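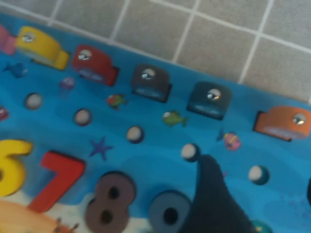 Lavuvari Neighborhood Toy Library
Minutes of the January members' meeting
Held Mon 14 January in the back room of the Millolia Street branch

The chair opened the meeting a little after seven, once everyone had found a seat and the kettle had been persuaded to switch itself off. A very warm welcome was given to the families who joined over the winter, several of whom were with us for the first time. Apologies were received from the membership secretary and from both of our Saturday door helpers, all of them down with the same cold.

Minutes of the October meeting

These were read through and agreed, with one correction. The late return charge for large items was recorded as a weekly charge and should have been recorded as a single charge. The secretary is sorry for the mix-up, and for the two rather worried phone calls that came out of it.

Matters arising

The outside light over the ramp has been repaired. It comes on at dusk now and stays on until we lock up, and the evening borrowers have been kind enough to say what a difference it makes with a stroller. The second key to the store closet has still not turned up. Members were asked to look one more time in coat pockets and glove compartments before we go to the trouble of changing the lock.

The question of whether to laminate the box labels was held over in October and was held over again.

Money

The accounts to the end of December had been sent around beforehand and there were copies on the table. After rent and insurance we have $3,000 in the general account, a healthier figure than this time last year, and most of the credit belongs to the fall yard sale and the people who stood out in that wind. The grant from the Stostero Fund arrived in full. It is for replacing worn-out stock only, and the receipts have to be kept in their own folder, so please do not put them in the cookie tin with the others.

A member asked whether the yearly membership fee would go up. The chair said there was no plan to raise it before next fall, and there was a general murmur of relief.

Membership and lending

We have 87 families on the books. Lending was slow in the first half of December, as it always is, and then very lively in the week before the holidays, when people had relatives coming and wanted something to put in front of visiting cousins. Ride-on toys and the big floor puzzles were out the whole time. The dress-up bags hardly moved, and it was suggested that they might do better hanging on the rail by the door, where children can get at them, than folded in the bins at the back.

There was a good long talk about reservations. At present a family can put its name down for as many items as it likes, and some popular things have waiting lists that run on for months. One mother described waiting so long for the toddler slide that her son was too tall for it when it came. It was agreed to try a limit of two reservations per family until the summer and see how people get on with it. The vote was nearly unanimous, and the one member against was thanked for explaining her reasons so patiently – she has twins, and would like the limit looked at again for families with more than one child under three. That will come back to us at the next meeting.

Missing pieces

This took up more of the evening than anyone had planned. The catalog now runs to 900 items, and checking each one in and out takes a long time when the desk is busy and there is a line to the door. The following was settled:

Every box should have a contents card inside the lid, in large writing. Borrowers will be asked to count the pieces at home before packing up, and the desk will count again when the toy comes back.

If something is missing, the family has until the next session to find it. After that the toy goes on the shelf marked "Not quite complete" and can still be borrowed by anyone who does not mind.

There will be no fines for lost pieces. Several people spoke warmly in favor of this, on the grounds that families who feel embarrassed over a lost piece tend to stay away altogether.

The spare parts drawer is to be sorted at the February work morning. It has not been sorted since we moved in, and it no longer closes.

Cleaning

Members are reminded that plastic toys should be washed and fully dried before they come back, and that wooden ones only want wiping with a damp cloth. Please do not soak them. Anything with batteries should come back with the batteries taken out and put in the little bag provided. Soft toys are still not being lent, and the meeting was happy to leave that as it is.

New stock

The Stostero money will go first to replacing the marble run and the train track, both of which have had a hard life. A wish list is pinned up by the desk, and all suggestions are welcome, particularly for the four-to-six age group, where our shelves look thin. Chien Hardware has offered us a discount on storage bins and we have gladly said yes.

Open day

It was agreed to hold an open day in the spring, with the play mats down and the doors open all afternoon. Offers of baking came from all corners of the room, and a sign-up sheet will go around by e-mail. We shall need people for setting up, for the welcome table and above all for the clearing away.

Any other business

A grandfather asked whether the low shelves could be fixed to the wall, having seen a small person climbing them last week. This was thought very sensible and will be done before the next session. The tall shelves will be checked at the same time.

Somebody has left a green umbrella and a single child's boot. Both are behind the desk.

The meeting closed at ten to nine. The next meeting will be in the same room in March, and the exact evening will be posted on the door.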